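Traltero Publishes Maintenance Schedule for Two-Arm Kitchen Cell

TANDBRIDGE, September — Traltero has released the service schedule for Pimow, its two-arm manipulation cell for household kitchens. The schedule covers hand inspection, cable routing and joint calibration, and applies to all cells now in service.

Finger joints are to be checked every 2,800 grasp cycles. The technician removes the hand at the wrist, cleans the joint housings with a dry brush and measures play in each finger. A hand with play in more than two joints is exchanged as a unit and repaired at the bench.

"Most faults reported to us as grip errors start in the cable," said Syafiqah Lumenta, service lead at Traltero. "If the loop at the forearm clamp is too short, it pulls when the wrist turns. We now set the slack before we calibrate anything."

Calibration takes three passes with an ordinary mug, held by the body and then tilted.

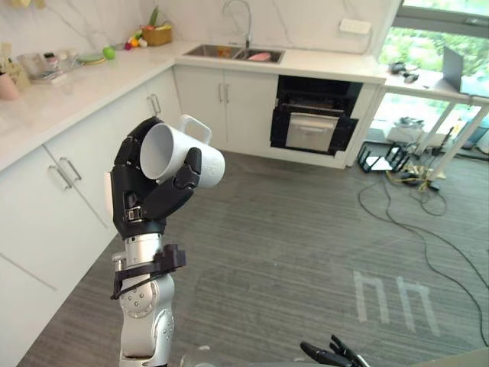 Each pass is logged per arm, and the values are compared with those stored at installation. If the two arms disagree, the base mounts are checked before any software offset is changed.

Zulkifli Halim, who wrote the procedure, said the order of steps is fixed — clamp, cable, hand, calibration. The schedule is available to Pimow operators on request.

Recent releases
Pimow wrist seal: revised part
Traltero and Menon extend spare parts agreement
Service training dates in Tandbridge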